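Gallery: The Drinks Shelf, Reconsidered
Raker Workshop Notes
Posted Dec 4, 2025

Every storage article I read in November said the same thing. Get your cans up on a little shelf, keep the surface below clear, and your day will go better. I have doubts about all of it. I've been fitting out benches and break corners long enough to remember when the answer was hooks, and before that it was baskets on wheels, and most of those baskets ended up in the back hall with the broken chairs.

Still, people keep writing in to ask, so I've put this page together from our own corner at the Barkonlow building. The claims come from the Stukska shelf leaflet and the Sadowski bench guide, both of which I read all the way through, including the part on wood care that repeats itself. The comments are mine.

If you only care about the shelf, skip down.

1. The white top
The Sadowski guide calls a white surface "calming." I wouldn't go that far. White shows everything, and some people think that's the point of it, because you wipe a ring as soon as you see it. In my experience you see it, you mean to wipe it, and then the phone rings. I will give it this much: small things are easy to find on it. Drop a black screw on a dark bench and you may as well buy another one.

2. The pale wood base
Light wood is in every catalog this year. It looks good against a gray floor, and I have no quarrel with it on looks. What I question is the idea that it "hides wear." It hides dust. A dent is still a dent, and a dark scuff from a boot shows up from the doorway. If you must have it, oil it before you use it and keep the leftover oil somewhere you'll remember.

3. The black rails
Aluminum rails around a work surface are sold as a way to add things later. Fine, but later costs money. I priced the full Stukska add-on list out of curiosity and it came to $2,431, for brackets mostly. I bought 2 brackets. I have used one. The rails do stop things from rolling off the edge, and I would probably pay for that alone, though a strip of scrap wood would do the same job.

4. The raised shelf
Now we get to the part people ask about. The leaflet says a raised shelf "doubles your usable space." It does no such thing. It gives you a second level over part of the first one, and whatever ends up underneath is harder to reach. Ours runs along the back on the left, in the same sort of blond wood as the base, with a black upright panel at the right end. I was ready to hate the panel. I've come around to it a little, because a shelf without an end is a shelf with things falling off it.

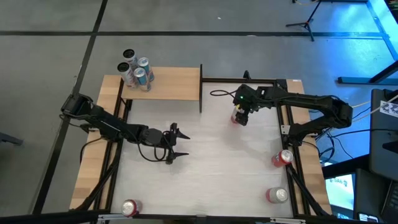 The leaflet also says a shelf like that will take a case of 48 cans. Maybe it will. I can't see why you'd want it to. Four cans in the back corner is a shelf you can still put something else on, and a full case is a wall. The white cans with the teal-blue and red on them have the corner to themselves, and I'd leave it that way. The red ones are down on the white part, below the shelf, which tells you how long any "everything has a home" system holds up.

5. Sorting by color
This was a tip from the Barkonlow newsletter: light cans up top, bright cans below, so you can grab what you want without looking. I tried it for 2 weeks. I looked every time. Anyone who drinks the stuff knows which is which, and anyone who doesn't won't care. Sort by what gets finished first and put that closest to your hand.

6. Cables
None of the guides has a word to say about cables, and I find that strange for publications that spend a whole page on coasters. A loose loop across the top of a bench will catch a can sooner or later. Clip it to the rail if you've got rails. It's the best argument for them I've come up with so far.

Next gallery will be the label maker, which I also have doubts about. If you have bought the full Stukska bracket set and use all of it, write and tell me what for.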